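Tormod Tangen
Sep 6, 2019

Right, a few of you asked how the big kitchen clear-out is going, so have a thread. Get a cuppa, I go on a bit.

Started in August with the drawer under the kettle. You know the one. I found 16 takeaway menus, 3 of them for places that shut before we moved to Plenevley.

My rule was meant to be simple: if I haven't touched it in a year, off it goes. Lasted until I picked up Gran's jelly mould. I don't even like jelly! It's back in the cupboard, behind the good plates.

The spice rack was worse. Why do I own four jars of ground cloves? I use cloves at Christmas, and then only if my sister's coming.

Best thing I did was put a box by the back door and let the family chuck stuff in as they walked past. No discussions, no "but we might need it". It was full by teatime -- mostly my things, I noticed.

Next up was the tip. We used to just drive over to Westerberg and sling it all in, but you have to book a slot now, and you get 25 minutes. Fine if you've packed the car sensibly. I had not packed the car sensibly.

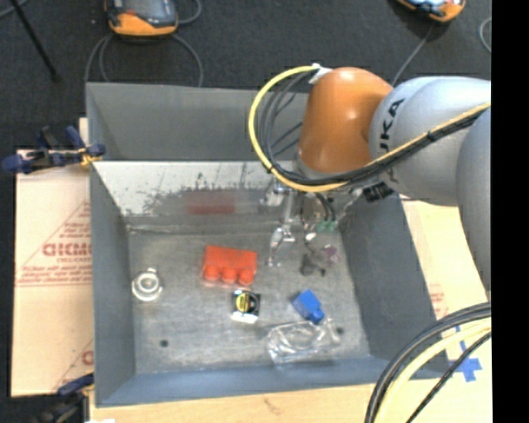

Big grey bin, plenty of scratches. My kitchen floor's heading the same way.

Anyway, the charity shop took the pans and the fondue set (never used, wedding present, sorry Auntie). They wouldn't have the toaster. Fair enough, it only does one side.

Someone asked if I'm selling any of it. I put the bread maker up for a tenner and got eleven messages, every one of them asking if it was still available, and then silence. It's still available. Please come and get the bread maker.

Still to do: the cupboard above the fridge, which I can't reach without the stepladder, and the stepladder is behind everything else in the garage -- so that's next weekend gone.

If anyone wants cloves, shout. I can drop them round.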